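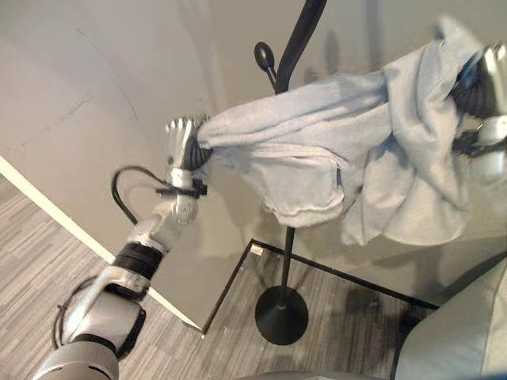

## 4.2 Tidying clothes in a living room

I went into this part of the study thinking clothes would be the easy chore. Dishes break, soup spills, but a sweatshirt? You can drop a sweatshirt all day long and it's still a sweatshirt! So I budgeted one afternoon in August for it, and we were still at it well into the evening (my apologies again to Carmela Ortuño, who had dinner plans).

The job we set was one any parent has shouted up the stairs: pick that up and hang it on the stand. We scored a trial as done if the garment stayed put for 80 seconds after the hands let go. Over the whole study we ran 472 trials, and 164 of them were garment trials like these. The rest were the kitchen and workbench chores in Sections 4.1 and 4.3.

Finding the garment was harder than I'd guessed, mostly when it matched whatever it was lying on. Pale gray on pale gray is rough, and a sofa seat full of soft folds gives the vision side very little to hold on to.
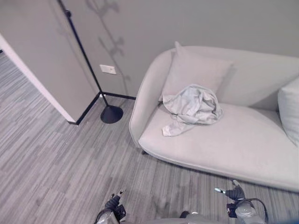 Graham Gosling objected, when he read a draft of this section, that people lose gray socks on gray sofas too, and that I was grading the machine against a person who doesn't exist. Fair enough! He'd have me compare it with a tired teenager. I still think the comparison matters, though, and the reason is what people do next: they pat around with a hand until they feel cloth. Our Linudska controller looks again, and then looks again some more.

Hanging is the other half, and here two hands help a lot. One can spread the cloth while the other goes hunting for a collar or a hood. The trouble starts when the fabric bunches up, because a bundle has no obvious top, and a bundle pressed against a pole can look a lot like a garment on a peg (Figure 3).

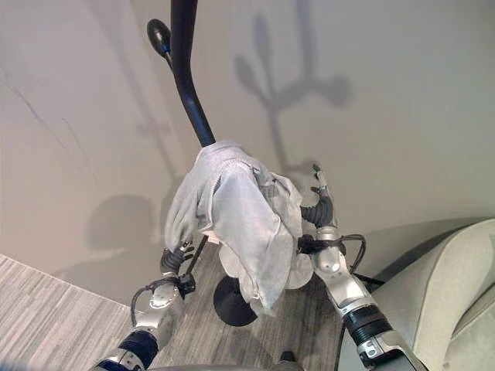 *Figure 3. Both grippers on a crumpled light gray cloth at the stand.*

Dzifa Nyarko and I disagreed about how to score draped cloth, and we settled on counting it only if it passed the same waiting test as everything else. That's generous, I know. My mother would not call a shirt slung over a pole "put away." A stricter score, with the collar or hood on the peg, is reported separately in Section 5.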